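Dunness Field Easel, Second Version: Review

Reviewed by Freya Whitlock, 16th July

I teach two outdoor painting classes and have used the Dunness as my main easel for 61 sessions, mostly in oils, on panels up to 16 inches tall. The first version had a weak center joint. The second replaces it with a machined collar and a larger locking knob.

Setup is simple. The legs extend in three sections and lock with twist grips. Full height is 148 cm, measured to the panel ledge. I am tall and would have liked a little more. The grips hold well on grass and gravel, less well on smooth tile, where the rubber feet creep if you press hard with a knife.

The panel clamp is the best part. It has a spring-loaded upper jaw with a felt face and does not mark a wet edge. It opens and closes with one hand. The tilt adjustment is stiff for the first few weeks, then loosens to a useful level.
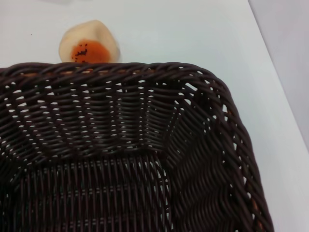
Woven basket with a braided rim.

The tray is less good. It hooks onto two of the legs and shifts when loaded on one side. Coralie Donnelly, who teaches printmaking at Pritstead, fitted hers with a strap and reports no further trouble. I have not tried this. The tray is also too shallow for a standard brush washer.

Compared with the Dantas, which I used before, the Dunness is heavier and slower to pack but much steadier in wind. The Ludgate is cheaper and has a better tray, though its clamp slips on thin panels.

Spare feet and knobs are sold separately. The carrying bag is thin, and the zipper on mine failed in its second month.

Rating: 4 out of 5. Suitable for regular outdoor work. For studio use only, buy something with a wider base.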